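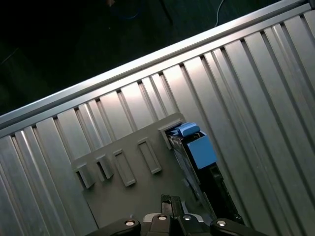

Looking after bare aluminium in the workshop and kitchen

Last updated July 2023

Aluminium turns up all over the house: bench tops, door thresholds, ladders, roasting trays, window frames, the trim along the edge of a worktop. Most of it is sold as needing no maintenance. It doesn't rust, but it does go dull, pick up white spots, hold grease in its grooves and mark other things grey when you rub against it. The tips on this page are for plain metal unless a section says otherwise.

Find out what finish you have

Bare aluminium leaves a grey smear on a damp white cloth. Rub a hidden corner for half a minute and look. If the cloth stays clean the metal is probably anodised or lacquered, and you should stick to washing-up liquid and water. Anodising is a hard layer but alkaline cleaners will strip it, and once it is patchy you can't put it back at home.

Painted and powder-coated pieces are treated as paint. No abrasive, no solvent, a coat of car wax once a year if they live outside.

A magnet is useful for sorting mixed scrap and trim. It won't hold to aluminium. It won't hold to many stainless steels either, so go by weight as well.

Everyday washing

Warm water, a little washing-up liquid, a soft cloth, rinse, dry. The drying matters more than the washing in hard water areas. Drops left to dry leave rings of limescale, and these are tedious to shift from a brushed surface.

Wipe along the grain, never across it and never in circles. A brushed finish is only a lot of fine scratches all pointing the same way, and anything crossing them shows.

Keep these off it:

Oven cleaner
Drain cleaner
Washing soda
Bleach
Dishwasher tablets
Steel wool, which leaves bits behind that rust

Brick acid and patio cleaner will also attack it. Cover thresholds and low frames with plastic sheet before you do the patio.

Grooves and ribs

Ribbed plate, treads and slotted rails collect dust, and dust plus a trace of oil makes a paste. Do it dry first. Run a vacuum cleaner with the brush head along the grooves, then go over them again with an old nail brush or a stiff paintbrush with the bristles cut short. A 2 inch brush cut down to half its length is the best tool we have found and costs next to nothing.

For whatever is left, wrap a cloth round a plastic spreader or the edge of a wooden lolly stick, dampen it with white spirit and push it along each groove in one direction. Turn the cloth often. Wash with soapy water afterwards to take off the film.

Corners where a groove runs up to a rail or a stop are the worst. Cotton buds are too soft. Use a wooden skewer with the point snipped off. Don't use a screwdriver, however careful you are.

If there is swarf in the grooves, vacuum it out. Blowing it with an air line sends it into your eyes and under the next thing you want to slide.

Sliding rails and tracks

Clean the track before you lubricate it. Oil on a dirty track is grinding paste. For sliding door tracks and fence rails on a saw we use a dry wax or a dry PTFE spray. Candle wax will do for a drawer. Grease is wrong for anything that sees sawdust or flour.

Check the screws holding the track while you are down there. A track that has lifted at one end will bind however well it is waxed.

White spots and chalky patches

White powder is corrosion. It comes from damp, salt or contact with another metal, and it often starts where something wet was left standing. Light spots come off with white vinegar and water mixed half and half. Lay on a cloth soaked in it, leave for 5 minutes, rub gently, rinse well and dry. Repeat it if you need to. Leaving it on for an hour won't give a better result and may etch the surface.

Lemon juice works about as well and smells nicer, but it is dearer.

Pits are permanent. You can clean the powder out of them and seal them with wax, and they will stop growing, but they will still be there.

Blackened pans

Aluminium pans go black inside from boiling hard water, eggs or anything alkaline. Fill past the dark line with water, add 2 tablespoons of cream of tartar to each litre, bring to the boil and simmer for ten minutes. Let it cool before you pour it away. Rhubarb peelings or apple skins do the same job more slowly. Don't eat them afterwards.

Burnt-on food should be soaked, then scraped with wood or nylon. Bicarbonate of soda is often suggested. It lifts the burn but will darken the metal if you leave it on, so rinse within a few minutes.

Never put a plain aluminium pan in the dishwasher. It comes out grey and rubs off on tea towels. The tartar boil will bring the inside back, the outside is more work.

Taking out scratches

A scratch you can feel with a fingernail is generally more trouble than it is worth. Lighter ones can be blended in.

Wash and dry the piece. Take a grey non-woven pad, wet it, and draw it along the grain in long straight strokes from one end to the other. Don't stop over the scratch and work at it. That makes a bright patch which looks worse than what you started with. Keep the pressure even and lift off at the ends.

If you use wet and dry paper, begin with the finest you have and only go coarser if it has no effect. We keep 400 and 600 grit for this and rarely want the 400.

For a polished piece, metal polish on a soft cloth, small amount, buff with a clean one. The cloth goes black straight away. That is the metal coming off and it happens on a clean surface too, so don't carry on until the cloth stays clean.

Stopping the grey marks

Bare aluminium rubs off on timber, paper, fabric and hands. On a bench this is a nuisance if you work with pale wood. Clean the metal with white spirit, let it dry, then put on a thin coat of hard paste wax and buff it after a quarter of an hour. Two coats are better than one thick one. It needs doing again when water stops beading.

Avoid wax or polish with silicone in it anywhere near wood you mean to varnish. It carries across on your hands and the varnish will crawl away from it in little craters.

Marks already on pale wood come off with a clean pencil rubber or a light sanding.

Mixing metals

Use stainless fixings outdoors with a nylon washer under the head, or aluminium rivets. Plain steel screws will rust and stain. Brass and copper are worse, and a copper pipe dripping on an aluminium sill will pit it in a season or two. Indoors and dry, it hardly matters.

If a steel bolt has seized in an aluminium part, soak it with penetrating oil overnight and try tightening it a touch before undoing. Warm the aluminium with a hot air gun once the oil has been wiped off. It expands more than the steel and will often let go. A smear of anti-seize on the new bolt saves doing it all again.

Cutting and drilling

A hacksaw with a fine blade copes with thin sections. Rub the blade with candle wax to stop it clogging. Support the piece on both sides of the cut, especially anything with grooves or thin lips, which bend easily and don't bend back neatly.

When drilling, centre punch first and clamp the work down. A drop of paraffin or white spirit keeps the bit clear. Take the burr off both sides of the hole with a larger bit turned by hand.

Run a fine file along any cut edge. Aluminium edges are sharper than they look, and the slivers are hard to see in a finger.

Files clog quickly. Rub chalk into the teeth before you start and brush them out with a file card when you finish.

Storing lengths and sheets

Keep it dry and keep air round it. Sheets stacked flat with water between them will stain in a few days, so if a stack gets wet, take it apart and dry each one. Stand lengths upright or lay them on battens off a concrete floor. Take off any protective film within a few months. Left on through a summer in the sun it bakes on, and then you are picking at it until September with a hairdryer and a plastic scraper.

Sticky residue from film or labels comes off with white spirit or a dab of cooking oil. Wash afterwards.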